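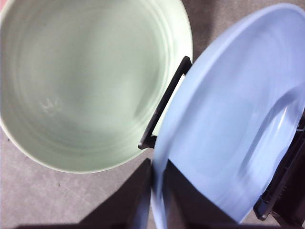
*the green bucket, looking straight down into it*

**Bucket bread people, where are you? (no-knead, big batch, summer edition)**

**loafandorder**

Okay so I've been making the same no-knead dough since last winter and I finally got brave and scaled it up. My mixing bowl was never going to handle it, so I bought a mint green bucket for the job. My sister says it looks like something you'd wash a car out of, and she's not wrong, but I love the color and I'm keeping it.

My problem is August. My kitchen in Ilstead gets HOT in the afternoon and a dough that used to take all night is now climbing out of its container before I've finished dinner. I cut the yeast in half and it's still going too fast. The crumb is gummy and the loaves spread out like pancakes. The flavor is kind of boozy too, which my husband likes and I don't.

What do you all do in the summer? Less yeast, colder water, fridge right away? I work early, so baking happens after 4 or it doesn't happen.

**Burker_Bakes**

Cold water, and I mean cold. I stick a pitcher in the fridge the night before. Half the yeast sounds like a lot to cut but when the kitchen is that warm it barely slows anything down. I go down to a quarter teaspoon in the summer and mix right before bed.

Also is that bucket food safe? Check the bottom for a stamp before you put anything in it.

**loafandorder**

It is! Bought it at the restaurant supply place on Holloway, I asked before I paid. They had white ones too but come on.

**rye_not**

I'm going to disagree with Burker a little. You can chase the yeast down all summer and your dough will still be on the weather's schedule. Put it in the fridge after an hour on the counter and forget about it until the next day. Mine sits for two or three days and gets better every day. If yours tastes boozy, I'd bet it's the warm hours doing that.

What flour are you using? The pancake thing could be too much water. Summer flour in a humid house is not the same as winter flour.

**Burker_Bakes**

The fridge is great if you have the room. Some of us have three teenagers and a shelf full of Gatorade.

**rye_not**

Then make less dough lol

**Tâm Tô**

Hi, longtime reader, I don't post much. I bake for a church breakfast, so I also make big batches, and what helped me the most was weighing everything. I used cups for years and my dough was a different dough every week. When it's sticky weather I hold back 20 grams of water and only add it if the dough looks dry after I mix.

I do use the fridge, but I agree with Burker that it isn't always possible. When mine is full I mix late and set the dough on the tile floor in the back hall, the coolest spot in the house. My mother did this with her pickles.

**loafandorder**

Tâm, that makes so much sense. I do weigh the flour but I've been eyeballing the water (I know, I know). It's the Lonileo bread flour, the one in the big paper sack.

I cleared off a spot on the counter away from the stove, so that's going to be dough headquarters. It's over against the wall and I'm hoping it's a little less tropical on that side of the kitchen.
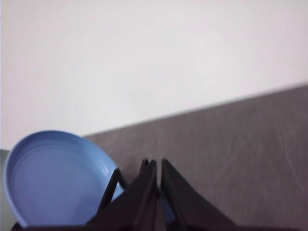 *gray counter, white wall, very exciting*

**crumbsnatcher**

Love a plain counter. Mine is covered in mail.

I'd take the counter over the floor personally, I have a dog. But get a cheap thermometer and poke the dough with it right after mixing. I was blaming the room for everything and my dough was already way too warm from the tap water.

**rye_not**

Seconding the thermometer. Mine cost less than the flour.

And I still say fridge. I will be saying fridge until they ban me.

**Burker_Bakes**

The shaping matters too, nobody's brought that up yet. If it's been spreading, flour your hands, fold it over itself a few times, let it sit for 20 minutes, then fold again. A dough that went a little too far can still make a decent loaf that way. Or give up on tall and make focaccia. There's no shame in focaccia, you just pour it in a pan with way more olive oil than you think is reasonable.

**loafandorder**

Focaccia might be my backup for the rest of the summer tbh. I've got rosemary taking over the whole back step.

Okay, plan for tonight: water from the fridge, a quarter teaspoon of yeast, weigh the water like a grown-up, and leave it on the counter until bedtime. Then if I can get the watermelon out of there — it's taking up an entire shelf — it's going in the fridge overnight.

**Tâm Tô**

Good plan. Leave the lid a little loose if you have one. I once snapped mine on tight and we heard it pop from the living room.

**loafandorder**

Noted!! I only have a dinner plate for a lid right now so I think we're safe. Will report back once I've cut into one.

**crumbsnatcher**

Post the crumb, even if it's ugly. And eat the watermelon.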